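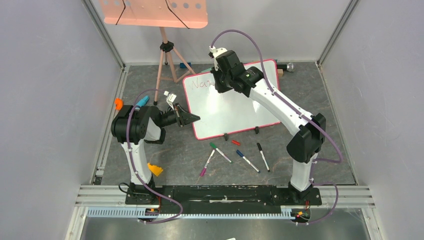 Pizarra blanca de marco rojo con cuatro rotuladores.

Inicio | Productos | Sala de prensa | Contacto

Cundier presenta Lullano, pizarra de borrado en seco para uso individual

18 de octubre de 2026 – Por Griet Goossens
Lectura: 1 min

Cundier incorpora a su catálogo escolar la pizarra Lullano, de superficie blanca y marco rojo, destinada a ejercicios breves de escritura. El formato es de 300 × 400 mm. Dos pies negros en el borde inferior permiten usarla ligeramente inclinada sobre una mesa o en el suelo.

El juego se suministra con rotuladores de capuchón magenta, verde, azul y negro. El rojo se ofrece por separado, igual que los capuchones de repuesto. La tinta es de base alcohólica y se retira con paño seco; los trazos tenues – habituales con el rotulador casi agotado – no requieren limpiador.

Cundier recomienda guardar los rotuladores en horizontal y cerrarlos después de cada uso. El tiempo máximo sin capuchón es de aproximadamente 90 segundos.

La distribución corresponde a Astisero, que admite pedidos desde septiembre. La ficha técnica puede solicitarse a través del formulario de contacto.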